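About Cladier
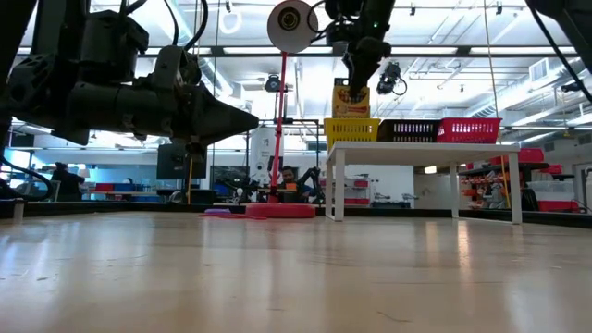

Prudbridge, 4/13/21

Welcome, and thank you for wanting to know a bit more about us before you order, visit or simply close the tab and get on with your Tuesday. Cladier is a small company that works on one homely question: how do you sort small things so that the next person can find them? We think about baskets, trays and little tables for most of the day, and we have come to like it very much.

Yellow, black and red are the colors we keep coming back to, and you will find baskets in all three standing in a row on a white table here. The slotted sides matter more to us than you might guess. You can tell from across the room whether a basket has anything in it, and a slotted basket is light to carry even when it is a good size. A cardboard box can sit up on top of one while you make up your mind where it belongs – a yellow box on a yellow basket, if you like things to match.

We began with 2 rented rooms over the Lehtinen bakery, where the stairs were steep and everything smelled of cardamom by nine in the morning. Our first customers were neighbors with a sewing drawer, a toy corner or a pantry shelf that had gotten away from them. We would sit down with them, tip everything out and start making groups. Some people sort by size, some by color, and a good many by who in the house is likely to ask for it. We learned to listen to that before offering any baskets at all, and we still work that way.

Since then we have moved across Prudbridge to a bigger place, with pipes running along the ceiling, long lights, and shelving down one side for the red bins. Our tables have pale wooden tops, and we are a little proud of how they shine under the lights. Small things go on the table first, out where they can be seen, and only then into a basket. A purple something-or-other and a flat red strip may lie there side by side for a whole afternoon before they find a home, and we don't mind the wait.

The work itself comes down to two services. Jutirar is our home sorting plan, which covers up to 500 small items over 4 visits, with labels and baskets included. Most households finish with room to spare, and anything left over we are glad to talk through by phone. The other service is for schools, clubs and workshops, where a lot of hands reach into the same baskets. We have set up about 100 shared rooms of that kind, and each one has taught us something (usually about scissors, and where they go when no one is looking).

We add new basket sizes every March, after a winter of trying them out ourselves. If you have an idea for one, please send it in! Several of our best sizes came from letters, including the low one for craft drawers.

You are welcome to stop by on weekday afternoons, and it is perfectly fine to bring a shoebox of odds and ends along with you. We'll clear a corner of the table, put the kettle on and start sorting – the shoebox can go home with you again, or stay with us for the paper recycling.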